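Chapter 6. The Table as Part of the Machine

Last updated: July

6.1 Scope of the chapter

Chapters 4 and 5 dealt with the arm: its joints, its drives and the limits of its controller. The present chapter deals with what lies in front of the arm. In a home or shared-workshop build, the tabletop is usually the cheapest part and the one given least thought, yet its layout decides which reaches are short, which grasps are blocked and how often a run must be stopped by hand.

The running project is Foltadix, a two-arm snack-serving cell laid out on a single brown tabletop in a shared workshop. Its task is plain. Goods are kept in stands, baskets and trays, and the arms move them one at a time to a serving tray. The control program is called Harkix and is listed in full in Appendix B.

6.2 Zones and stock

A zone is an area of table with one job. Foltadix uses three kinds: storage zones, a serving zone and clear ground. Storage may be stepped, as with a tiered display stand, or flat, as with a tray. Stepped storage keeps labels in sight of a wrist camera, but each tier has its own height, and each height needs its own approach value in the program. Clear acrylic adds a further difficulty. Its edges throw bright reflections, and a depth reading taken through a panel should not be trusted without a check against the known height of the tier.

Clear ground is table kept free on purpose. A gripper with wide fingers needs it for turning and for lowering beside an object. Beginners tend to fill it.

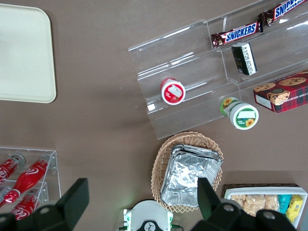 Papadakis objects that fixed zones are a waste of table in a small workshop, and that a good enough camera makes them needless: let the program find each item wherever it has been put down, and spend the space on stock. The objection has some force. A search over the whole table is possible with modest equipment. It is also slow, and a fault in it is hard to tell apart from a fault in the grasp. The method taught in this book is to fix the zones first, get reliable picks from known places, and widen the search later — one zone at a time.

6.3 Rigid and soft goods

Items are sorted by how they behave between the fingers. Bottles and boxes are treated as rigid: the gap between the fingers at contact may be taken from a measurement made once and stored. Bagged snacks and sandwiches are treated as soft. The outline of a soft item changes under load, and film wrapping catches light in ways that shift its apparent edge.

Harkix stores the following for each item:

item name
home zone
rigid or soft
finger gap before approach
finger gap at hold
approach height

For soft goods, the gap at hold is found by trial. Close in small steps, lift a short way, and open by one step if the item is being crushed. Record the value with the item, never with the zone, as stock will be moved. 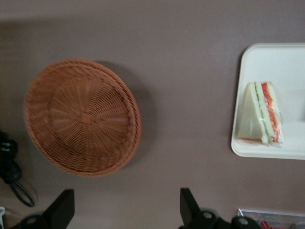 Is it worth storing two gaps at all, one reader of the draft asked, when the motor current will show that the fingers have met something? Current is a fair guide with a box. With bread it rises late and by very little, and by the time a threshold is crossed the filling may have moved. The stored gap is kept as the main limit and the current as a second one. In the listing in Appendix B, either may stop the fingers.

6.4 Sharing the table between two arms

Two arms with overlapping reach must never be sent to the same place at once. The simplest safe rule is a lock. Before an arm enters the serving zone it asks for the lock, and it holds the lock until its gripper has returned to clear ground. The other arm waits outside. Waiting costs time, but the rule can be tested on paper before either arm is powered.
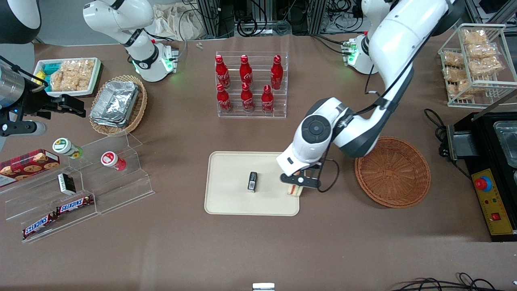 The lock covers the gripper only. Elbows and upper links may still meet above the table, and a separate check on link positions is given in section 6.7. Cables need the same care. A loop left slack at the wrist must clear the tallest item in every zone the arm visits, and it should be tried by hand, with the drives off, at both ends of the reach.

Section 6.5 begins with measuring the table. The reader will need a rule, masking tape and the blank zone sheet from Appendix C.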